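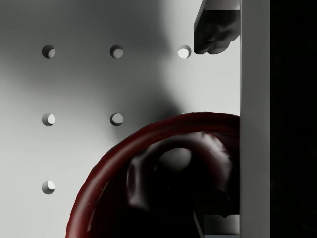 Chapter 6
Joints, Fits and Fixings

6.1 Introduction

Every manufactured article of more than one part depends upon the way in which its parts are brought together. A bookcase, a bicycle and a footbridge differ greatly in size and purpose, yet each will fail if its joints are badly chosen or badly made. Earlier chapters dealt with materials and with the cutting and shaping of single components. The present chapter considers how components are located, how closely they should fit, and by what means they are held.

The subject is older than the factory. Carpenters fastened frames with wooden pegs long before metal screws could be bought cheaply, and many of the rules they followed are still sound. What has changed is the demand for parts that can be exchanged. A craftsman working alone may trim each peg to suit its hole. A firm producing many thousands of pegs, perhaps in one country, for holes drilled in another, cannot do so, and must rely upon agreed sizes and agreed limits of error.

6.2 Some terms

The following terms are used throughout the chapter.

Nominal size: the size by which a part is known, before any allowance is made for error.

Tolerance: the total amount by which a size may vary and still be accepted.

Clearance: the gap left when a hole is larger than the part that enters it.

Interference: the overlap in size when a part is larger than the hole that must receive it, so that force, heating or cooling is needed for assembly.

Datum: a point, line or face from which other measurements are taken.

Students often confuse tolerance with clearance. Tolerance belongs to a single part and describes how far it may stray from its intended size. Clearance belongs to a pair of parts and describes how they sit together. A shaft may be made to a very fine tolerance and still be loose in its bearing — the designer may have wished it so.

6.3 A case for study: the Trila shelving unit

The exercises in this chapter refer to the Trila, a domestic shelving unit made by the firm of Şimşekoğlu. Its side panels are 386 mm deep and its shelves 242 mm apart. Each shelf rests on dowels and may be moved by the owner without tools. The first version was criticised for shelves that rocked when lightly loaded. The drawings showed that each hole had been measured from the one before it, so that small errors were added together along the panel. In the revised version all holes are measured from a single datum at the lower front corner, and over 70 per cent of the complaints ceased.

The case will be taken up again in Section 6.7, where the cost of closer tolerances is discussed. Readers should note at this stage that the dowels themselves were not altered.

6.4 Aims of the chapter

On completing the chapter, the student should be able to:

distinguish between clearance, transition and interference fits, and suggest a use for each;

calculate the greatest and least clearance between two parts from their stated limits;

choose a suitable datum for a simple drawing, and defend the choice in writing;

compare permanent and temporary fixings for a given article, with regard to strength, repair and disposal.

Section 6.5 begins with the plain dowel joint. A ruler, a pair of callipers and a copy of the table of limits in Appendix B will be required.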